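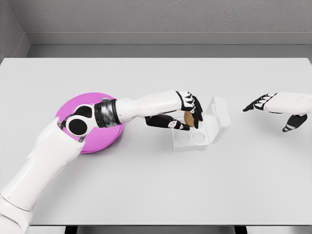 *4 min read*

**Subject:** Re: [grevlow-bench] Hand closes fine, then twists the part on release

Replying below the quote. I trimmed the parts about the power supply, which we settled on Wednesday.

> I have the Zoubi hand model loading now, both arms, no errors. The trouble is the same one I had with the real gripper last August. Fingers close on a disc, the arm lifts it, everything holds. When I command open, the disc rotates toward the thumb side before it leaves the fingers, and it lands leaning on the wall of the pocket.
>
> I have tried lower grip force, higher friction on the pads, and a slower open. Slower open made it worse. Is this a contact problem in the simulator, or is my hand really doing this?
>
> Also, what are you using for the tray? Mine is a plain box with holes cut in it and I suspect the collision mesh.

I think your hand is really doing it. Mine does too, in simulation, and I spent two weekends blaming the contact solver before I plotted the finger joints one at a time.

The render at the top is from my cookie job. Left arm has the cookie on edge between the fingers and the thumb, over the back part of the tray. The lid is modeled open and stays open for the whole run. The right arm is loaded but gets no commands during the place. I will come back to that.

**The twist**

The thumb and the fingers don't start moving on the same control step. In the stock Zoubi config the thumb has its own filter, and it lags the fingers on open. For that short time the cookie is held by the thumb and whichever finger lets go last, so it pivots. A slower open stretches out the lag, which matches what you saw.

What I changed:

1. Set the thumb filter to the same value as the fingers.
2. Opened in two stages. The first stage is a small move, only enough to drop the contact force to near zero. Then a pause of 60 ms. Then the full open.
3. Kept the wrist still during the pause. I had a small upward move blended in there and it dragged the cookie with it.

Item 1 fixed most of it. Item 2 fixed what was left, except when the cookie starts out badly off center in the grip. I don't have a good answer for that case yet. The grasp on edge is not forgiving, and a flat grasp won't fit down past the walls of the pocket with fingers this thick.

Don't raise the pad friction to cover for this. I did, and then the cookie stuck to the thumb on the way out.

**The tray**

I would look hard at your mesh. If you cut holes in a box and let the loader make a convex hull, the holes are gone as far as collision goes. The disc will sit on an invisible flat surface, or get pushed sideways by it. Turn on the collision view and check before anything else.

My tray is built from separate pieces. The floor is one box, and each round pocket is a ring of short wall segments. It looks crude in the collision view but it is stable. The visual mesh is a separate file and has the rounded shapes. The lid is its own body on a hinge, with the hinge locked at the open angle. When I left the hinge free, the lid drifted shut over a long run and the hand hit it.

The plate is simpler, a disc with a low rim. Keep the rim low in the collision model as well. I had it too tall at first and the arm planner kept routing the elbow up and over.

**Time step**

I run physics at 1000 Hz and send hand commands on every second step. If you are running slower than that, thin parts on edge will jitter in the grip, and it is easy to mistake that for the release problem. They are separate. Jitter shows up while the hand is closed.

**The second arm**

Somebody at the Gondport shop asked if the right arm could steady the tray. In simulation the tray weighs almost nothing and does slide when the hand brushes it. For now I have it fixed to the table, and I plan to do the same on the real bench with a strip of double-sided tape — not elegant, but it takes one variable out. If I do use the right arm later, it has to come in low and from the side, clear of the lid.

**Files**

The config and the tray pieces are in the Hetwood folder on the shop server, revision 2903. Take the hand config and the tray together. The older tray has its origin at a corner and the new one has it at the center of the floor, so mixing them will put every place target off by half a tray.

If the twist is still there after you match the filters, send me the joint log for one open, all fingers plus thumb, with timestamps. The video won't show it at normal speed.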